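Skillham Computing Board > Operating Systems > Updates and patches

Thread: October update, second screen now fuzzy after sleep

turia_hill
Posts: 16

Anyone else getting this. Installed the October update last night, laptop fine, external monitor fine until it goes to sleep. Wake it up and all the text on the big screen looks smeared, like it's been stretched from the wrong size. Log out and back in and it's ok again. Until next time.

Laptop scaling is 150%, monitor is 100%. Never had a problem before. Don't want to roll back if theres a proper fix.

pogmoor
Posts: 265

Yes. Same here, two machines. Only on HDMI though, the one on DisplayPort is fine.

What happens if you unplug the cable and put it back in after waking?

turia_hill

Goes sharp again. So it's redetecting it or something. Can't be doing that every morning, the socket's loose enough already.

wexcombe
Posts: 300

Not the update. It's the graphics driver that comes down with it. Check the driver date, if it changed the same night you've got your answer. Roll back the driver only, leave the update where it is.

pogmoor

Mine didn't change. Same driver since the summer and I still get the blur. So no, don't think it's that.

wexcombe

Then yours is a different problem. People lump these together every time and the thread turns to mush.

pogmoor

Same symptom, same update, same night. Ok then.

brackenlad
Posts: 2

New here so sorry if wrong place. I have the fuzzy text but only in older programs. Browser is sharp, mail is sharp, my accounts package looks like it's been photocopied. Is that the same thing??

wexcombe

No. That's just old software that doesn't know about scaling. Right click the program, Properties, Compatibility, Change high DPI settings, tick the override and set it to Application. Menus may come out tiny. Try it the other way if so.

brackenlad

That did it, thankyou. Menus are a bit small but I can live with it.

mossy_kettle

Slight tangent but it's the same update. My desktop background slideshow now ignores the folder I picked and pulls from the whole Pictures library. Had a very boring lock screen all morning. 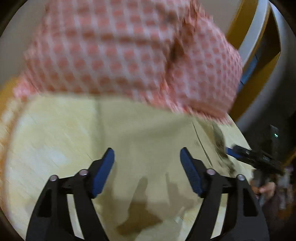
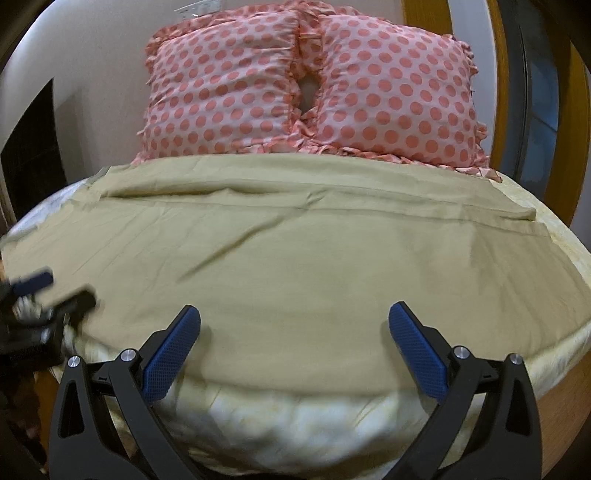
Re: slideshow folder ignored

pogmoor

Settings, Personalisation, Background, pick the folder again even if it already shows the right one. Then sign out. Lock screen has its own folder setting, separate page, you have to do both.

mossy_kettle

Did both. Background is behaving, lock screen still does what it likes. Will leave it on a plain picture for now.

turia_hill

Can we get back to the monitor please

Re: second screen fuzzy after sleep

Tried wexcombe's thing. Driver date HAD changed, so rolled it back. Slept it over lunch, woke it, sharp. Slept it again at 4pm, blurry. So better but not fixed?

wexcombe

Did you reboot after rolling back? Full restart, don't shut down and power on. Fast startup keeps half of the old stuff in memory.

turia_hill

Er. No.

blondal_dan

Had this on a Blöndal dock at work. Turned out to be the dock waking up slower than the laptop, so for a second it thinks there's no second screen and grabs the wrong scale. We updated the dock firmware and it went away. Are you plugged straight in or through something?

turia_hill

Through a Dranis adapter, USB-C to HDMI. Is that a dock? It's just a little stick thing.

blondal_dan

Close enough. Try straight into the laptops own HDMI if it has one.

pogmoor

I'm straight in with no adapter and still get it, for what it's worth. Turning off deep sleep in the monitor's own menu helped more than anything on the PC side. Worth a go before you buy anything.

wexcombe

That's hiding it, not fixing it.

pogmoor

I can read my screen. Calling that a fix.

turia_hill

Right. Full restart done, adapter out, straight into the HDMI on the side. Three sleeps so far and sharp each time. Haven't touched the monitor menu. Will put the adapter back in tomorrow and see if it comes back, then at least we know which one it was.

wexcombe

Post the driver version as well when you do.

turia_hill

Will do. Where do I find that, same page as the date?

wexcombe

Same tab, line underneath.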